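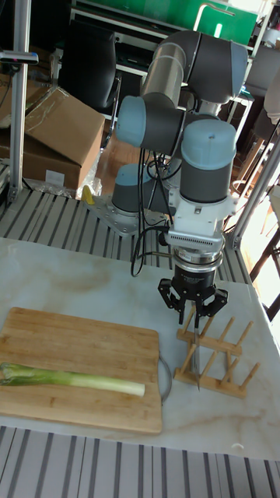 Leek on the bamboo board, knife in the peg rack, point down.

I have never been sold on wooden dish racks. Emiliano Carrasco swears by his and has been on at me since April to stop moaning and get used to the idea, so I've been trying to work out what I have against them.

Plates, fine. Two rails, rows of short pegs, a plate drops in and stays put. I'd have one for plates tomorrow. Knives are another matter. A blade between pegs is only held where it happens to touch, and the pegs were spaced for crockery. People tell me it's kinder to the edge than a metal basket. Maybe. I'd like to see a knife after a year of it before I agree, and I'd want to look at the pegs as well.

Then there's the water. Wood under a dripping blade goes grey sooner or later, whatever the label says about oil. My old Clarnach rack lasted two winters and smelt of pond by the end.

The board I mind less. Bamboo is hard, some say too hard for a decent knife, but a striped one like this looks well enough and a leek is hardly going to test it. My complaint is length. A whole leek never fits on anything. I take the green top off first and wash it separately, as that's where the grit hides, and Keegan Dunstan tells me I'm fussing. He has also served me gritty soup — twice.

For now my own knives get wiped and go straight back in the drawer. Emiliano can keep his pegs.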